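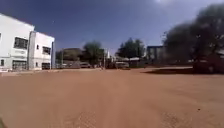 Parking first, then the water, then everything else. Typing this between two meetings so forgive the state of it. The permit stickers for the Brallholm lots run out at the end of the month and the new ones are green, not blue. Overflow parking is the bare dirt in front of the white two-story building, that flat reddish stretch with the tire ruts, and yes you can still use it, and no you don't need a sticker there. You do need one everywhere else. Gemma Birkett has them at the front desk, mornings only. Bring your registration. A photo of it on your phone is fine. Last year's sticker is not fine, she has heard all the arguments.

Water. The big one. The irrigation line that feeds the shared garden plots was patched again, third time since July, and the fix is holding for now. Eero Sjöberg spent most of an afternoon in the trench and says the trouble is the joint by the valve box, the old gray fitting, and that patching it a fourth time would be throwing money down a hole. So we asked for quotes. Lemieux came in at 460 dollars for parts and labor. Fanmont wanted 351 but that leaves out the digging, which we'd do ourselves, meaning Eero would do it himself. Vote at the next meeting. If you can't come, put a note in the box by the mailroom with your name and plot number on it. Notes without a name don't get counted, we had four of those last time and one was a shopping list.

Until the vote please keep to the watering hours. Before nine in the morning, after six at night. Odd plots one day, even plots the next, the sheet is on the shed door. If you fill a can for a neighbor that counts as theirs — don't @ me, it's in the rules from before I moved in. Hoses off at the tap when you leave and not just at the nozzle. The nozzle drips. It drips all night.

Compost. Bins two and three are full and resting, do not add to them. Bin one is open. No citrus, no cooked food, no dog anything. Somebody put a whole pizza box in last week with the plastic window thing still taped on and it took Sointu Harju twenty minutes to pick it all out. Rip cardboard small. Smaller than that. Sointu is also after dry leaves, bagged, leave them behind the shed and not in front of the door where the wheelbarrow needs to come out.

Seed swap is on. Ghislain Caron has the list and it's a good one this year, he's got three kinds of runner bean plus the Illetti tomatoes that did so well for Angeliki on the south side. Those go fast. One packet each until everyone's had a turn, then help yourselves. Envelopes are provided, pens are not, the pens walked off last time. Write the year on whatever you bring!! Old seed is ok, mystery seed is less ok, though Ghislain says he'll take it for the chance bed. 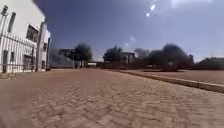 The paved road, looking along the herringbone pavers toward the trees.

Deliveries. Trucks stay on the paving. We've got 300 bags of mulch coming on pallets and the driver has been told, but if you see him heading for the grass wave your arms at him. Bags are four dollars to plot holders, cash in the tin or settle up with Gemma. Limit of six to start with, more if there's any left, and there usualy is. Need help carrying? Say so on the sheet. There's one good wheelbarrow and one that pulls left.

Dues. Still around 20 plots not paid. You know who you are and so does Angeliki Katsaros, who keeps the book and would much rather be gardening than writing reminder letters. Same amount as last year. Checks to the garden fund and not to Angeliki personally, the bank sent one back. If money's tight talk to her, she's kind and she won't pass it on.

Lost and found — one brown glove (left), reading glasses in a soft case, a trowel with red tape on the handle, a child's rain boot. All in the crate under the bench. Whatever's left after the swap goes to the thrift store.

The waiting list is open again for half plots. Form's at the desk. People on the old list don't need to fill it out again, you keep your place, but do check we've got the right phone number becuase we rang six of them and got two.

Next newsletter when I get to it. Items to me by note or by email, short ones please, and nothing more about the rooster.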